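How I Pack for a Week Away With Just One Backpack

August 11, 2018
By the Cavell Street Packer

I used to be the person sitting on her suitcase to get it shut. Then an airline wanted $242 for two bags on a round trip to Siu, and I decided I was done with it. I've done every trip since then with one backpack, and I'm going to walk you through how I do it.

Start two days ahead, on a clear surface. I use the kitchen counter (the bed is too soft and things roll into the blankets). Pull out everything you want to bring and leave it overnight. Something always looks silly by morning — last time it was a second pair of boots.

If you're using the kitchen too, do the dishes first and get them up out of the way. You'll want the elbow room!
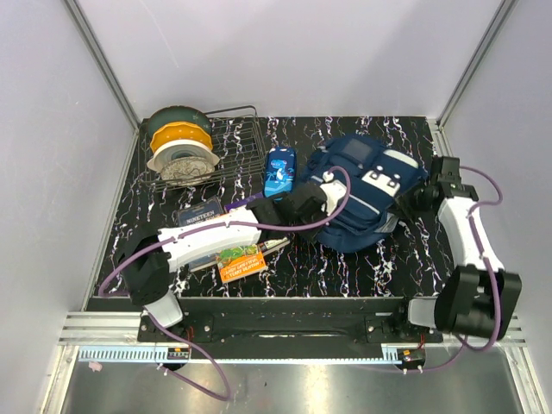 Four plates in the rack, back corner.

Next, clothes. For a week I bring four tops, two bottoms, one sweater and enough underwear to get me to laundry day, which for me is day four. Stick to colors that all go together. I live in gray and navy in August and I don't care who notices.

Roll the soft stuff. Lay a shirt face down, fold the sleeves in, fold it in half the long way, and roll from the collar down, pressing the air out as you go. Jeans get folded flat, because a rolled pair turns into a log that nothing else fits around. Sweaters I fold too, but loosely.

Now load the bag in this order:

Shoes go in first, soles against the outside, with socks stuffed inside them. Jeans go flat against the back panel, where they make a nice cushion for your spine. Then your rolls, standing up like bread sticks so you can see each one from the top. Sweater goes last, right under the zipper, for when the plane gets freezing.

Outside pockets are for things you grab without looking. Mine hold a snack, tissues, a pen and my bus pass. I keep my passport and cash deep inside, and I'd suggest you do too.

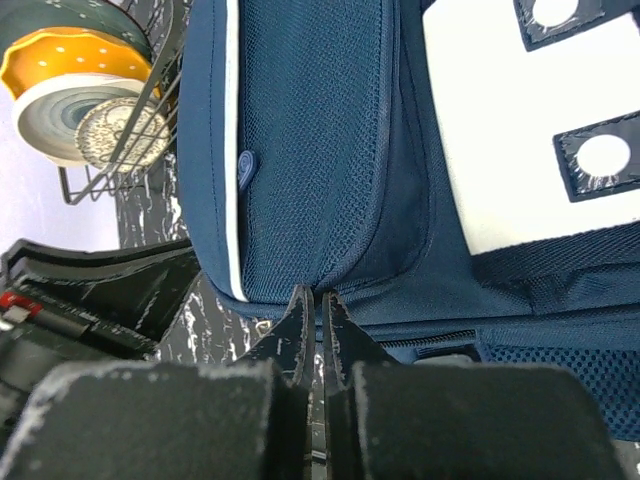

Toiletries need their own bag, and it has to be one you trust. I had a bottle of shampoo open up on the bus to Zultis once and I smelled like coconut for 3 days. Now I unscrew each cap, put a little square of plastic wrap over the opening, and screw the cap back on. Bar soap travels even better if you can stand it.

Last thing: put the whole bag on and walk up and down some stairs. If your shoulders complain now, they'll be screaming by the second airport. Take out one thing, try again. I usually end up dropping the book, then sneaking it back in the morning I leave.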